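Open day at Zilside, and the stop that didn't

I drove out to the Zilside open day on a Sunday in April, mostly to see the Skundico picking system. The sales sheet had been going around our trade group for months. It promised safe bin handling beside people, with no cage. I have read that promise before, so I wanted to stand next to one.

Parking was easy and the coffee was weak. Visitors went through in groups of 17, which was too many for the spaces between the benches, and I spent the first half of the tour looking at the back of someone's jacket.

Our guide opened with numbers. The arm on the demo bench had run 1404 picks since its last service and had stopped itself only when it should. I asked who decided when it should, and got a smile and a promise to come back to that. We never came back to it.

What we did get was a fault. I only pieced the order together later, by asking two of the staff separately. On the morning run the arm was told to stop above the bin, and it kept going down for a moment before it held. There was no one near it and nothing was broken. The staff called it a late stop. I'd call it a stop that failed, since the whole case for leaving off the cage is that the thing halts when you tell it to. 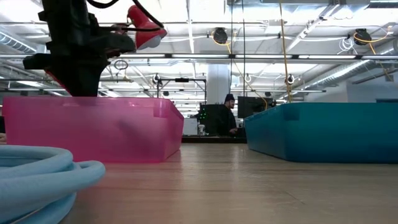 The arm over the pink bin, with the blue bin across the table.

The explanation changed depending on who was talking. The first version was a loose connector. The second was a software setting left over from a job with the Hayashi controller, which had allowed a longer ramp down. Both could be true, I suppose, but they lead to very different repairs. A connector gets swapped in ten minutes. A wrong setting means asking what other settings came across with it, and I couldn't find anyone who had asked.

I was shown the log on a laptop, to be fair to them. The stop request was there, and 379 milliseconds later came the line saying the arm was holding. Their own limit for that bench is shorter, though I was given two different figures for it. The log also had a gap just before the request, which was put down to the network. I wrote that down with a question mark next to it.

After lunch there was a talk on the Garkanton project, where the same system is meant to go in next. The slide said 2671 hours of testing without an incident. I asked if a late stop would count as an incident. It would be "reviewed for classification," so that number will probably survive the weekend.

The people on the floor were more open than the people with the slides. One technician told me she keeps her hands out of the bins whenever the arm has power, whatever the sheet says, and wants a hard-wired stop button on the bench itself – the present one is on the screen. I'd go along with both.

I asked for a copy of the fault report and was told it would be sent when it was finished. If you're going to the next open day, the tour takes a little under two hours and you'll need closed shoes. Ask to see the morning log before they start the demo.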